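Un arrêt n'est pas une mise en sécurité

La note interne diffusée en octobre après l'incident de Prarndale tient en 2 pages. Elle conclut à une erreur d'opérateur. Je conteste cette conclusion, et surtout la facilité avec laquelle on y arrive dans notre métier.

Rappel des faits. Un préhenseur piloté par un modèle entraîné sur des démonstrations manuelles devait déplacer une boîte en plastique à parois minces. La commande d'effort a dérivé pendant la prise. Le superviseur a détecté l'écart et déclenché un arrêt de catégorie 1, conforme à la configuration. Les doigts sont restés fermés à 47 N, valeur de maintien par défaut du contrôleur Veltemeck. L'opérateur a tenté de dégager la pièce à la main. La paroi a cédé et il s'est entaillé la paume.

La note retient que l'opérateur n'avait pas à intervenir avant consignation. C'est exact et c'est insuffisant. La procédure ne disait rien de l'état des doigts après l'arrêt. Le voyant de la baie signalait « axes immobiles », information vraie, sans rapport avec l'énergie encore stockée dans la pince. Un opérateur formé en déduit que le danger est passé. Nous l'avions formé à cette lecture.

Le maintien d'effort à l'arrêt se défend lorsque la charge est lourde : relâcher une pièce de fonderie au-dessus d'un poste serait pire. Il ne se défend pas pour un objet fragile posé sur une table. Le réglage a pourtant été repris tel quel de la cellule de Wositz, où l'on manipule des carters. Personne n'a rouvert l'analyse de risques au changement de pièce, et la feuille de validation ne comportait aucune ligne pour le demander.

Reste la question des données. Le jeu d'entraînement contenait 3 familles d'objets, presque toutes rigides. Une personne qui tient une pince à la main corrige son geste en continu, par la vue et par la réaction du matériau dans le poignet.

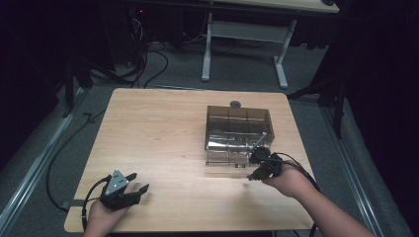

Une partie de cette correction ne passe pas dans l'enregistrement. On conserve une trajectoire et une ouverture de doigts ; l'effort de contact, lui, n'était pas mesuré à Prarndale. Le modèle a donc appris une position de fermeture et l'a appliquée à une paroi qui fléchissait. Qualifier cela de dérive de commande, comme le fait la note, déplace le défaut vers l'asservissement alors qu'il se trouve en amont.

Je demande que le comportement de la pince à l'arrêt soit spécifié par pièce et non par cellule, que l'effort résiduel soit affiché au pupitre, et que toute démonstration destinée à une tâche de contact soit enregistrée avec une mesure d'effort. Le site d'Arrieta applique déjà le premier point. Le surcoût y a été d'une demi-journée de paramétrage par référence.

Quant à la mention « erreur d'opérateur », elle devrait être retirée de la note avant son archivage. Tant qu'elle y figure, l'action corrective se limite à un rappel de consigne, et le paramètre de maintien reste à 47 N.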